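Troditex Brings Its Clear Pouches to Bernora This April, in Four Sizes and With a Refill Table to Match
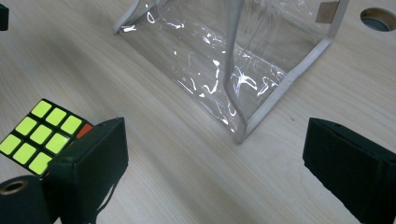

A clear pouch with light gray piping, with a puzzle cube on the tabletop. Photo: Troditex

BERNORA, April - Troditex, the small maker of bags and pouches for the home, is delighted to announce that its line of clear pouches will be on the shelves at the Mayrhofer home store in Bernora this month, following a long winter of sewing, trying out, unpicking and sewing again. The pouches come in four sizes, and every one of them lets you see what you have put away without opening a thing.

Anyone who shares a home with children (or with grown-ups who collect things) will know the drawer we have in mind. There is a puzzle cube in it, and a deck of cards short of a few cards, and the dice from a board game that was given away years ago, and probably a charger as well. We have all got one, and we are fond of ours! The new pouches were made with that drawer in mind, and they are meant for the small toys and travel games that never seem to have a box of their own.

The idea began at Ploswood, our workroom on the edge of town, where we had been keeping our own thread and zippers in clear pouches for years. Visitors kept asking where they could buy them, and we kept having to say that they couldn't. Last fall we finally set about making a version for the home, and lent out 44 of them to families in the neighborhood, who kindly used them for five weeks and told us exactly what they thought.

What they told us changed quite a lot. The piping was made a little softer at the corners, the smallest size grew by a finger's width so that a puzzle cube would go in easily, and the color was settled at last - light gray won by a good margin, mostly on the grounds that it goes with everything.

The first run is over 300 pouches, all sewn at Ploswood, and more will follow in the summer if they are as well liked as we hope. Mayrhofer will carry them singly and in sets, on the ground floor next to the baskets and shelf liners.

Through the end of April there will also be a tidying table in the store each afternoon until 5 p.m. Bring a bag of odds and ends from home, spread it all out, and our staff will gladly help you work out which size suits what. There is no charge and no need to sign up, and children are very welcome to come and do the sorting themselves.

Sample pouches and further pictures for the press can be requested at the Mayrhofer service desk or from the Troditex office at Ploswood.

About Troditex
Troditex makes bags, pouches and covers for everyday use at home and on the road. Its workroom and office are at Ploswood, Bernora.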